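Trundineo hand-held gripper kit, anyone bought one?
Home Automation & Hobby Robotics > Kits and Parts

bjartur_ravn
Thinking about ordering the Trundineo hand-held kit, the one where you carry the gripper around yourself and record demos, then train your arm on them later. It's 419 plus shipping, which is a lot for me to spend on something I've only seen in their own videos. I've got a Furukawa arm at home and I'd like to teach it to put groceries away, or at least not crush them. Does anybody here own one? How are the finger pads holding up?

chinlungc
I've had mine going on 7 months. Short version, I like it and I'd buy it again, but the manual is terrible. It skips the whole part about setting the clamp tension and I had the thing sagging on me for a week before I figured out you have to tighten the clamp with the lever OPEN, then close it. Page 30 shows it the other way around.

Pads are fine. A little shiny at the tips now. I do mostly boxes and bags, nothing sharp.

MikkelsenR
I sent mine back, so take this as the grumpy opinion. The hardware was okay. What got me was the trigger. After half an hour my hand was cramping so bad I was getting sloppy, and sloppy demos are worse than no demos. I have small hands and there's no adjustment for that at all. The Cestari one has a sliding grip and costs less. It's also uglier and the software crashes, but my hand doesn't hurt.

chinlungc
Huh, I never had the cramping thing. Are you squeezing all the way closed every time? You really don't need to, the pads have some give. Stop when the thing stops slipping.

MikkelsenR
Yes, I know how to squeeze a trigger, thanks :) It's the reach. My finger barely gets around it. Try handing yours to somebody with smaller hands and see what they say.

chinlungc
Fair enough. My daughter tried it and gave up after 2 bags of noodles, so maybe you have a point.

youssra_ek
Jumping in because I'm in the middle of a grocery set with this exact kit! Bjartur, a few things I wish I'd known going in.

Bags are harder than boxes. A box you can come at from pretty much any side and it'll work out. Soft bags slump over and you have to decide every single time whether to pinch the top seam or go for the middle. Pick one and stick to it. My first batch was a mix of both and the arm did this sad hovering thing over the chips like it couldn't make up its mind.

Slow down on the big flat stuff too. I swing too fast when I'm excited (ask my coffee mug) and then the video is a smear and I end up tossing the take.

And the wide lens takes some getting used to. Straight edges come out curved, so at first I kept thinking I was lined up when I wasn't. You adjust after a day or so.

bjartur_ravn
That's super helpful, thank you. Did you have to do anything special to get it working with your arm? Trundineo says Furukawa is "supported" but there's one line about it on the whole site.

youssra_ek
I'm not on a Furukawa so I can't help much there, sorry! Support did answer my email the same evening when I had an export problem. Somebody named in the signature only as "Team," but they fixed it.

bentbriem
Furukawa owner here. It works but you need the adapter plate, and they don't put that in the box. You also have to redo the wrist offset by hand, because the default file is for a different model. Took me most of an evening. If you can wait, the Isside version is supposed to come out in December with the plate included. I wouldn't hold my breath though, they said that last year too.

MikkelsenR
So it's 419, plus a plate, plus an evening of fiddling, for a grip that fits one size of hand. I'm just saying.

bentbriem
Still cheaper than a teleop setup. I had one of those and it took up half the garage. This goes in a drawer. And for groceries I think carrying the gripper around is the better way to do it, you can feel when a bag is about to go.

MikkelsenR
You can't feel much through that trigger, come on. It's all springs.

bentbriem
Agree to disagree! I get enough out of it to tell a bag of rice from a bag of air.

bjartur_ravn
Okay, leaning toward getting it, plate and all. I have big hands so I guess I'm the target customer. Youssra, could you post what your setup looks like from the gripper side? Their videos are all shot from across the room.

youssra_ek
Sure, this is from the grocery set. Still nearly all of the small stuff left to do and I'm saving the shiny wrappers for last. 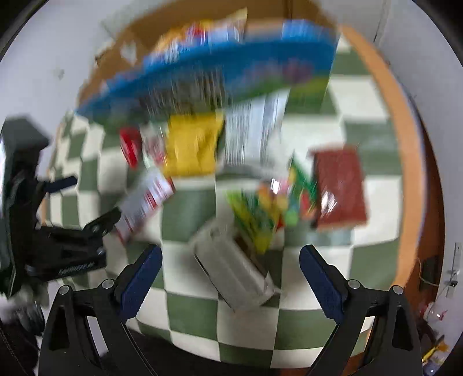
Groceries on the checkered table, fingers open, nothing picked up yet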